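Visodwood disassembly cell: software working group
Minutes of the meeting held on 19 Nov 2021

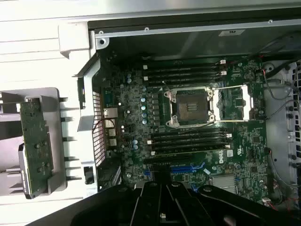

1. Minutes of the last meeting
Agreed without changes. The action on log rotation is closed. The action on the gripper driver timeouts stays open.

2. Perception
The new slot and socket detector has been trained on 2,911 labelled wrist views. It finds empty memory slots well. It still confuses a closed load plate with an open one when light comes off the metal, and it sometimes merges the two memory banks into one region on dual-bank workstation boards. The group discussed whether to fix this in the labels or in post-processing. It was agreed to relabel the two banks as separate objects and retrain before changing any code.

Cables lying over the board edge are not a class at present. The planner treats them as free space. This was raised in August and has not been dealt with. It was agreed to add one cable class, with no split by colour or type.

3. Planning
The Þorgeirsson planner branch has been merged behind a flag. Of 50 approach runs in simulation, 7 ended with no path found. All 7 were approaches to expansion slots near the chassis wall. The collision model of the fingers is a plain box and is too wide at the tips. A tighter mesh will be tried. There was some concern about planning time, and the limit of 3,000 ms stays as it is for now.

The question of planning with the chassis turned through 90 degrees was put off to the next meeting.

4. Control
Force readings drift after a tool change. The Windico driver zeroes the sensor on start-up only. A service call to zero it on request will be added, and the state machine will call it before each contact move. No change to the force limits until this is in.

5. Tooling
Replay of recorded runs fails if the camera calibration has changed since the recording. Calibration is to be saved with each run from now on. Old runs will not be converted.

The Weltmont site asked for read access to the run viewer. Agreed.

6. Actions
Relabel memory banks, retrain detector: perception
Add cable class and update the label guide: perception
Finger mesh, rerun the failed approaches: planning
Zeroing service and state machine change: control
Driver timeouts (carried over): control
Save calibration with each run: tooling
Viewer access for Weltmont: tooling

7. Any other business
The build server will be moved to the new rack before the next meeting. Jobs left in the queue will need to be started again by hand.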